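Bench notes, crochet set repack, May 22, 2025

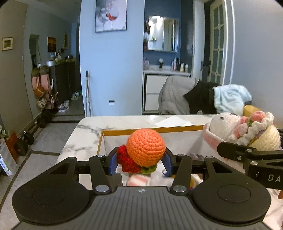 Orange and red berries over the open box, pink-and-white piece already inside. Bunny at right.

Naylor order. Packed at the counter; the big table is still covered in Dollon yarn. Box is the white one with the orange-gold rim.

Fruit bundle is worked in tight rows and holds its shape when squeezed. Green leaf is small and folds under if the bundle goes in leaf side down. Pack leaf up.

Bunny is the awkward item. Ruffled trim and the flowers catch on neighbouring pieces, so it goes in last, hood toward the lid.

Finished bundle weighs 26 g on the kitchen scale. Pattern sheet says 45 g, which I take to be the older, larger version. Check against the Harberg copy before November.

Colour of the replacement orange still to be matched in daylight.

Comments (2)

Skosbridge bench: Our sheet has 26 g. Yours is the old one.

Dollon store: 3,000 m of the orange on the shelf, same dye lot.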